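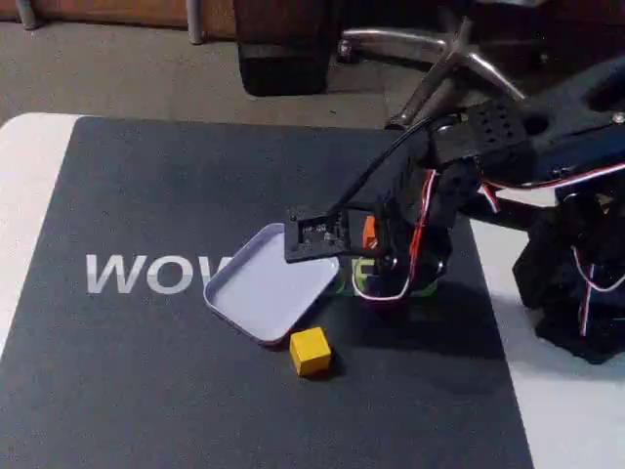

What I Found in the Back of My Grandmother's Prayer Book

June 20, 2018

I have been meaning to write this one since December, when my mother finally let me carry the boxes out of her hall closet and up to my place. I thought they were tablecloths. Most of them were tablecloths! But under the last one was my grandmother's prayer book, the brown one she took to High Holiday services every year I was a child, with the spine held on by what looks like three different generations of tape.

She never wrote in it, of course. She would have fainted. But inside the back cover she had tucked a stack of folded papers, and I spent a whole evening on the rug opening them one by one. There were yahrzeit notices from the synagogue, a recipe for honey cake with no oven temperature (typical), and a seating list from 1961 for the congregation in Pacheco, where she and my grandfather lived before they moved in with us. There were 43 families on it. I had always been told it was a tiny place, a dozen people in somebody's front room, and I sat there feeling as if I had been handed a whole town.

Some of you know I grew up going to services mostly for her sake. She liked to have somebody next to her who could find the page. I was proud of that job, and I was also a fidgety kid who counted ceiling tiles during the long standing parts, and she would put her hand flat on my knee without looking up. When she died I drifted away from it all for around 17 years. There wasn't a quarrel or a big decision. I moved, and I worked, and the holidays came up on the calendar and went past again.

Anyway, the list. I typed up the surnames and wrote to a few people, and one of the first to answer was Gonzalo Cabello, whose wife's parents were on it, second row, two seats in from the aisle. He is not Jewish himself, but he kept everything his in-laws left, and he sent me a long and very kind letter about the building. It was sold years ago and has been a carpet store and then a dance studio. His wife remembered that the women brought cushions from home, because the benches were so hard, and that there was always some muttering over whose cushion was whose. I laughed out loud at that. We had one of those cushions! It was green, with a button missing, and it lived on our piano stool until I was in high school. I never once asked where it came from.

I've started going on Saturday mornings again - not every week, and I sit near the back. I bring the brown book even though they use a newer one and the page numbers never match, so now I'm the one who needs somebody to find the place. A very patient woman in my row has taken this on.

The seating list is in a proper sleeve now, and I've made copies for Gonzalo and for both of my cousins. If your people were ever in Pacheco, please write to me. I would love to look for your name. And if anyone has a guess about the oven temperature, I'm listening to that too.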